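Chapter 6
Loss of Grip and Unintended Release

6.1 Introduction

A gripper that drops its load has failed, but the drop is only the last event in a chain. The earlier links are often recorded nowhere. This chapter deals with faults in which a part leaves the fingers when no release was commanded, and with the related case in which the controller believes a part is held and the fingers are empty. Faults in the arm joints were covered in Chapter 2 and are mentioned only where they load the wrist.

The main example is the Otolis sorting cell, which was built to move small machine parts from a bench into an open bin. Over a trial of 661 picks the cell logged 20 unintended releases. All were first entered as "operator error – part badly placed". The entry was wrong in most cases, and section 6.3 shows how the wrong cause came to be accepted.

Three terms are used throughout. Slip is movement of the part against the fingers while contact is kept. Release is the loss of contact. False hold is a state in which the controller reports a grip that does not exist. Slip may lead to release, and release without detection always leads to false hold.

6.2 The task and its hazards

The pick is made above a padded mat. The part is gripped, raised a short distance, carried across the bench and let go over the bin. Toothed parts are the hardest to hold, as a finger may close on the tip of a tooth and pass the force check with very little contact area. The part then turns when the wrist speeds up.
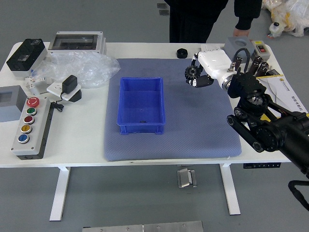 Rodica Pop disagreed with the first fault report, writing in the margin that the force check had been set for smooth parts and never changed, and that no placing of a gear on the mat would have cured it. The margin note was not carried into the typed copy.

The hazard to people comes mainly from the response to a drop. A dropped gear on a soft mat does little harm. A person who reaches in to pick it up, while the controller is in false hold and still running its path, may be struck or trapped. The Otolis path did not stop on loss of grip. It went on to the bin, opened the fingers over it and came back for the next part. Anyone standing at the far side of the bench was within reach of the return move.

For this reason the first question in any study of grip loss should be what the machine does next. The second is how soon it knows. In the Fuvier method, used in the rest of this chapter, both are answered before the cause of the slip is looked for.

6.3 How the fault was recorded

The cell kept two logs. The motion log was written by the controller at each step of the path. The fault log was filled in by hand at the end of a run, and its form offered a short list of causes from which one had to be chosen. Tooth contact was not on the list.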